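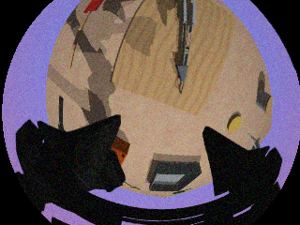 Search list archive Go

Household and Light Assembly Automation list
Posted in July by Orvokki Huttunen
Print this message | E-mail this message

Dear members,

I write in reply to the message from Rimantas Kütt, the relevant part of which is quoted here:

> The Cenalgate summary states that table clearing is "substantially
> solved" for two-finger grippers. Our own shop at Kinnunen would
> like to know whether the working group shares that view before
> we set aside money for a bench trial.
>
> R. Kütt

The working group does not share that view at present. The Cenalgate summary rests on 500 simulated runs, all with the same 8 objects. In those runs the arm placed the objects in the correct bin in 80 percent of cases. When Jirayu Phuthong repeated the task at Granus on a real bench, with parts taken from the stock room, the figure fell to 38 percent. Most failures involved small flat pieces, which the fingers pushed along the surface and did not lift. Thin items lying close to a larger one were also a frequent cause of stoppage.

Members should further note that neither set of trials included cloth, liquids or anything that bends. Claims about kitchens and laundry rooms therefore have no support in this material.

For sorting rigid parts of one kind, under supervision, the group considers a bench trial at Kinnunen reasonable. Mr. Kütt is asked to send his parts list to Raimo Toivonen, who holds the test procedure used at Granus. The Rernon procedure is older and should no longer be used.

Comments on the draft position may be sent to this list until the end of July.

Orvokki Huttunen
for the working group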